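Trivlow State Gun Law Text Collection

Version 2, updated 12/01/2025

Trivlow is a set of plain-text records on state firearm bills and the public comments filed on them. It was put together for people who sort, search or compare legislative text. The current release has 305 bills and roughly 1,000 comments. Nothing in it is legal advice, and a bill being in the set does not mean it became law.

What is in the folders

bills/ holds one text file per bill, as introduced. Amended versions are kept only when the amendment replaced the whole text.
comments/ holds written comments, with names, street addresses and phone numbers removed.
labels/ holds one table per state with the bill number, topic, last recorded action and position of each comment (for, against, unclear).

Topics are carry permits, background checks, storage, hunting and transport, dealer licensing, and other. A bill can have up to three topics. Storage bills that also set rules for dealers were the hardest to label, and older tables are not consistent on them.
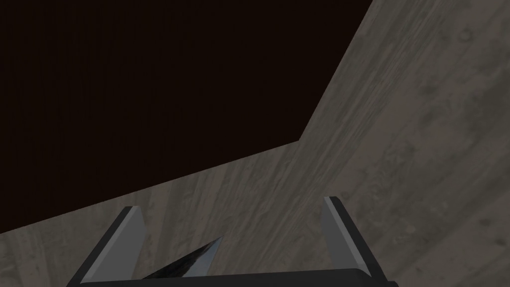 Open gripper, seen from behind. Simulated render.

How the labels were made

Two readers labeled each comment without seeing the other's choice. When they disagreed, a third reader decided. Form letters were labeled once and the label was copied to every matching letter. The matching was done with Dater, our script for grouping near-identical text by filing date. It misses letters where the sender rewrote the first paragraph — those show up as separate comments.

Known problems

Scanned comments have spelling errors from text recognition. Section symbols often come through as the letter S.
Comments run heavily toward a few well-publicized bills. Do not use the counts as a measure of public opinion.
Last recorded action is blank for bills filed in January that had not been assigned to a committee.

File format

All text is UTF-8 with Unix line endings. Tables are tab-separated — open them with quoting turned off or some rows will merge.

Related sets

Zodorer covers local ordinances and uses the same topic list. Miyazaki is the older name for version 1 of this set; its bill IDs still work here.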